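# Call for Participants: Home Cooking and Shared Meals Study

Brurlow Institute for Household Studies, 11/9/22 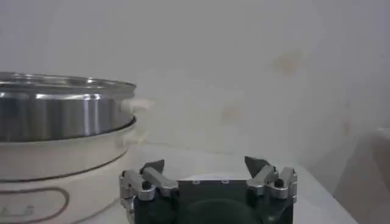
**Who can apply to take part?**

Adults aged 18 or over who live in Brurlow or Drestska and prepare a main meal at home on at least four days a week. Applicants need not be skilled cooks, and no particular kind of diet is required.

## Purpose of the study

The Institute is seeking 174 households for a study of how people plan, prepare and share meals at home. Earlier work by the Institute dealt mainly with shopping and food waste. The present study is concerned with the time between deciding what to eat and sitting down to eat it, and with the way this work is divided between members of a household.

The study is paid for by the Honkanen Fund. The Fund has no part in choosing participants and will not receive any personal details.

## What participants will be asked to do

Each household will name one main participant, who will:

- attend an opening interview of one hour, at the Institute or by telephone;
- keep a written meal diary for 44 days, using the booklet supplied;
- keep till receipts for food bought during the same period;
- attend a closing interview of one hour.

Diary entries should take no more than ten minutes a day. Meals eaten away from home are to be entered by time and place only. Other adults in the household may add their own notes to the diary, provided that they have signed the consent form. Notes about children under 16 should not include names.

Participants are asked to cook and eat as they normally would. The diaries will not be marked or graded, and no advice on diet will be given at any stage.

## Who cannot be accepted

We regret that we cannot accept:

- households in which any member works for a food retailer or food manufacturer;
- households that took part in the Institute's Wirkau study;
- applicants who expect to be away from home for more than seven nights during the diary period;
- more than one application from the same address.

People living alone are welcome to apply. So are those in shared houses, where the main participant should describe in the application how cooking is arranged between tenants.

## Payment and expenses

Each household that completes both interviews and returns the diary will receive £167. Payment is made by bank transfer after the closing interview. Households that withdraw early will be paid in part, according to the number of diary days completed. Travel to the Institute by bus or train will be refunded on production of a ticket. Car parking is not refunded.

Participants may withdraw at any time and do not have to give a reason.

## Personal information

Diaries and interview recordings will be stored under a household number. Names and addresses are kept separately and will be destroyed when payments have been made. Short passages from diaries may be quoted in published work, with any details that could identify a household removed.

## How to apply

Application forms may be collected from the Institute's front desk or from the public libraries in Brurlow and Drestska. Completed forms should be returned by post or by hand, marked "Meals Study", and must reach us by the last working day of September. Large print forms are available at the front desk.

All applicants will receive a written reply. Where there are more suitable applicants than places, households will be selected by lot within each town, and the remainder will be placed on a reserve list unless they ask us not to do so.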